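Araya Guest Rooms — Frequently Asked Questions about Breakfast and the Shared Kitchen

Please read this page before you write to us. Most of the questions we receive in the month before arrival are answered in it.
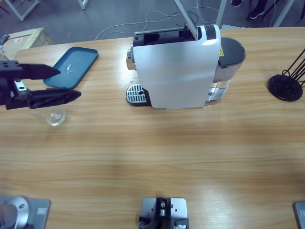 Upendo Muriithi wrote to us after her stay that the old version of this page told her when breakfast finishes, but never when it begins, and that she waited on the stairs with her coat on. She was right, and the times are now in the first answer.

What time is breakfast?

Breakfast begins at half past six and ends at ten. On the morning of your departure you may ask for a packed breakfast. Please tell us before eight in the evening, so that we can order the bread.

Is breakfast included in the price?

It is included if you booked directly with us. If you booked through another website, please look at your confirmation. When the word "breakfast" is not there, you can still eat with us and pay at the desk, but we need to know the evening before.

Can I make coffee outside the breakfast hours?

Yes. There is a capsule machine in the shared kitchen and you may use it at any hour. Two capsules per guest per day are free. You can buy more at the desk, also decaffeinated ones. Please use cold water from the tap marked for drinking, and not from the bathroom.

The machine does not start. What should I do?

First look if there is water in the tank, and if the tank is pushed fully into its place. This is the cause nearly every time. If the lights still blink, please do not open the machine with a knife or a spoon. Write to Nigel Ackroyd at the desk number and he will come up. After eleven at night he will come in the morning.

Where do I put the used capsules?

In the small bin under the sink, the one with a lid. We bring them to the collection point in Guvell. Other rubbish should not go into it, because then they refuse the whole bag.

Do you have tea?

We have black tea, mint and camomile in the drawer to the left of the cooker. The kettle is next to it. Milk is in the fridge, on the top shelf of the door, and it is for everybody. Oat milk we keep only when someone has asked for it.

May I cook my dinner in the kitchen?

You may, until nine in the evening. The kitchen is under rooms 2 and 6, and the smell of frying goes up quickly. Soup, pasta, eggs and such things are no problem. For fish, please open the window and close the door — the other guests will thank you.

Who washes the dishes?

After breakfast we do it. At other times each guest washes what he or she has used. Glasses can be washed by hand with the soft sponge, the rough one leaves scratches.

I broke a glass. Must I pay?

No. Please tell us, so that we can sweep the floor properly. Some guests walk there without shoes.

I have an allergy. Can you help?

We can prepare breakfast without nuts, without milk or without gluten if you tell us when you book. But we have only one kitchen, and we cannot promise that there are no traces. A guest with a severe allergy should better bring his own food, and we will give him a separate shelf.

Can I keep my own food in the fridge?

Yes, on the two lower shelves. Write your room number and the day of departure on it. Food without a number is thrown away when the fridge is cleaned.

Is the kitchen open to visitors who do not stay with us?

One visitor per room may come for coffee, until nine in the evening. For breakfast we need a reservation, as the dining room has 16 seats and in December it is almost always full.

Is there a shop near the house?

The nearest one is Trusness, at the bottom of the hill, on the same side as the bus stop. They sell bread, milk, fruit and capsules of the same type as ours. The bakery Josodine is further away but it opens earlier. Bus 213 stops in front of it.

How can I reach you if my question is not on this page?

Please write to the desk number in your confirmation. We answer between seven in the morning and ten in the evening. For a question about a bill, please give the room number and the name on the booking — without it we must search for a long time.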